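Lasent Travel Charging Kit: User Guide
Section 2. Setting Up for a Trip

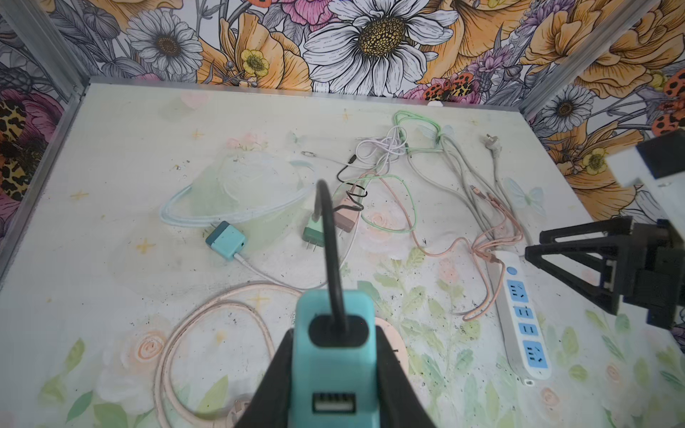 Muthoni Biwott wrote to us in October that she had read the whole of the old Section 2 on a night bus and still arrived with the wrong adapter, and could we please put the part about adapters first. We could. It now comes first.

2.1 Choosing the plug adapter

1. Look up the outlet type for every country on your route, including the one where you only change planes. Airports have outlets too, usually one, behind a trash can.
2. Pick the matching adapter from the kit pouch.
3. Push the charger into the adapter until it sits flat. If you need to lean on it, you have the wrong adapter.
4. Try the pair in an outlet before you pack, if you own an outlet that fits.

Note: The adapter changes the shape of the plug. It does nothing to the voltage. Lasent chargers take both common household voltages, but your hair dryer may not, and it will let you know by smell.

2.2 First charge

1. Plug the charger and adapter into the wall.
2. Connect your cable to the charger, then to your phone or tablet.
3. Wait for the charging symbol on your device. Some devices think it over for a few seconds.
4. Leave the charger where air can get at it. Under a pillow is not such a place.

Caution: The charger gets warm in use. If it is too hot to hold, unplug it at the wall, let it cool, and stop using it until you have read Section 7.

Caution: Keep the kit out of bathrooms, off boat decks and away from soup.

2.3 Sharing one charger

Most arguments about this product happen here.

1. Charge the device with the least battery first. "Least battery" means the number on the screen, not the strength of feeling.
2. Swap when the first device is usable. It does not need to be full.
3. Leave the power bank for overnight, when people are asleep and can't object.

Note: A power strip brought from home works with one adapter, provided the total load stays under the limit printed on both. Read the smaller print of the two and obey the lower number. Don't plug a strip into a strip. Christos Giannakopoulos in our service department keeps a shelf of strips that were plugged into strips, and will show it to visitors.

2.4 Packing

1. Unplug everything and let it cool.
2. Coil the cable loosely, about the width of your hand. Don't wrap it tight around the charger, however tidy it looks.
3. Put adapters in the side pocket and the charger in the main one.
4. Carry any power bank in your cabin bag. Check your airline's rules for size limits before you leave for the airport.
5. Go back and look at the outlet by the bed.

Step 5 was added at the request of the Hotel Liapis, which now has its own drawer for our chargers and would like the drawer back.

2.5 If something is missing

Spare adapters are sold singly under part number 718, and the pouch under 210. Write to the Grininham service desk with the name of the country you are visiting. "Europe" is not enough — we have tried it.

This section revised 2023-11-12. Continue to Section 3, Power Bank.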